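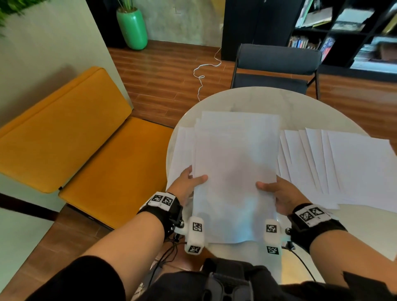
Tarık Başaran wrote to ask whether a round table is any use at all for collating, given that every guide he has read calls for a long rectangular one, and whether the Fernullow paper would still feed cleanly after being squared by hand. Both points are taken up in this review, which covers the Gronine round table and the Fernullow plain white paper as used together for the preparation of meeting packets at the Flisdale office.

Purpose and conditions of use

The office prepares printed packets in January and again before the summer recess. Sheets are printed, spread, sorted, gathered into a stack, squared and then punched. The work was formerly done on a folding table in the copy room. It was moved to the front sitting room when the Gronine table was delivered, and 283 packets have been completed on it to date.

The table

The top is round, white, and finished in a marble pattern with faint gray veining. The surface is smooth enough that a stack stood on its edge can be tapped down without catching. Sheets fanned out across it slide apart easily with the flat of the hand. This has a drawback: near an open window they slide when they are not wanted to, and staff now keep the window closed during collating.

With regard to Mr. Başaran's first question, the round top requires a change of habit. A straight row of piles is not practical. Staff fan the sheets across one half of the table and keep the rest clear for squaring. One person can work this way in comfort. Two can manage if they agree beforehand who turns the stack. Three is too many, and for larger jobs the office still recommends a rectangular table.

White paper on a white top is harder to see than expected. A single sheet left behind is easily missed, particularly after 4 p.m. in winter when the overhead light is on. A dark desk mat would correct this, though it would also cover the surface that makes squaring so easy. The office has not purchased one.

The table cost $553 from Değirmenci. Delivery was prompt, and assembly took one member of staff less than an hour. The leveling feet needed adjustment twice in the first month.

The paper

Fernullow plain white is a medium-weight sheet. A thick stack holds its shape when gripped at the sides, but the lower edge will bow if it is pressed down too firmly. Light taps, with a quarter turn between them, give a better result. In reply to the second question, hand-squared stacks were returned to the printer for second-side printing and produced 8 jams across the whole of the January run. Most of these were traced to sheets with a bent corner.

The paper picks up finger marks when hands have recently been washed and not fully dried. Reams should be opened only as required.

Ratings

Table, for collating by one person: good
Table, for group work: fair
Paper, handling: good
Paper, second-side printing: good, with care at the corners

The office will continue to order the paper. A second table is not planned for this year.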